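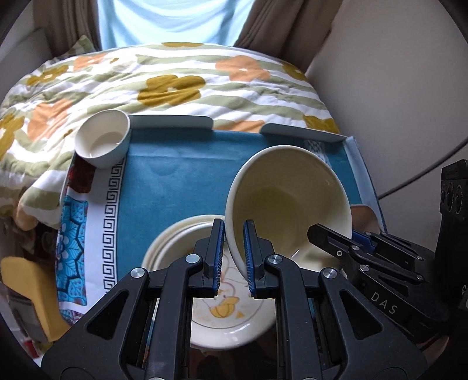 食器・備品管理フォーラム > 共用キッチン > 配膳トレーの収納方法

件名:トレー上での皿と鉢の重ね置きに関する運用について

投稿者:V_Juška(Zindedgate 研修棟 厨房備品担当)
平素よりお世話になっております。当棟では10月より、共用キッチンの食器を棚ではなく白い縁の付いたトレーに載せて保管する方式を試行しております。トレーには青緑色の布マットを敷き、クリーム色の丸皿を重ねて置いております。鉢につきましては、皿の上に伏せて重ねる案と、別のトレーに分ける案があり、意見がまとまっておりません。各施設の運用をご教示いただけますと幸いです。

投稿者:Toom_G
Flunby 宿泊施設の Gunārs Toom と申します。当施設では、鉢は皿の上に重ねず、必ず別置きとしております。絵付けのある皿の場合、上に載せた鉢の縁が絵の部分に当たり、細かな擦れが生じるためです。黄色や橙色の葉や果実のような柄は特に傷が目立ちますので、少なくとも最上段の皿には何も載せない運用をお勧めいたします。

投稿者:delia.q
Toom 様のご意見には賛同いたしかねます。擦れの原因は重ね置きそのものではなく、持ち上げる際に鉢を引きずることにあると考えます。縁をつまんで傾けながら持ち上げれば、皿の面にはほとんど触れません。当方では約300枚の皿を管理しておりますが、間に薄い不織布を一枚挟むことで、重ね置きのまま支障なく運用しております。

投稿者:Toom_G
delia.q 様、ご指摘ありがとうございます。不織布の使用は承知しておりますが、利用者が入れ替わる施設では、布を戻さないまま重ねられる例が後を絶ちません。担当者が固定されている職場と同列には論じられないものと存じます。

投稿者:Rätsep
横から失礼いたします。重ね方より先に、水切りの手順を確認されてはいかがでしょうか。鉢の内側に水分が残ったまま皿に重ねますと、下の布マットに輪の形のしみが残ることがあります。当職場では洗浄後に3時間伏せ置きし、内側を拭いてからトレーに移す手順に改めました。布マットは毎週木曜日に交換しております。

投稿者:V_Juška
皆様、早速のご回答をありがとうございます。Rätsep 様のご指摘のとおり、当棟のマットにも薄い輪状のしみが見受けられます。洗剤で一度洗いましたが、完全には落ちておりません。マットの素材を変更すべきか、あわせてご意見を頂戴できますでしょうか。

投稿者:Ozoliņš_V
Lumbao 倉庫の Vaida Ozoliņš です。布マットは見た目がよく、皿の滑り止めにもなりますが、乾きにくい点が難です。当方では Handell 社の通気性シートに切り替えました。ただし、縁のあるトレーでは寸法が合わず、四隅を切って調整する必要がございます。柄物の布やレース風の布を併用されている場合は、色移りの有無を事前にご確認ください。

投稿者:delia.q
シートへの切り替えには慎重であるべきと存じます。硬い素材の上では、最下段の皿の高台に欠けが出たことがあります。布のまま、洗い替えを6枚用意して交換頻度を上げるほうが、費用の面でも無理がないのではないでしょうか。

投稿者:Rätsep
欠けについては、シートの厚みによるかと存じます。当職場でも一時期使用しましたが、特段の破損はございませんでした。

投稿者:V_Juška
ご意見を踏まえ、当面は布マットを継続し、洗い替えを追加で手配いたします。鉢は、Toom 様の方式に倣って別のトレーに分けた場合と、不織布を挟んで重ねた場合の双方を、各3週間試行する予定です。絵付けの擦れにつきましては、試行の前後に最上段の皿を確認し、結果を本スレッドにてご報告申し上げます。

投稿者:Toom_G
承知いたしました。試行の際は、重ねる皿の枚数も両方式でそろえていただけますと、比較がしやすいかと存じます。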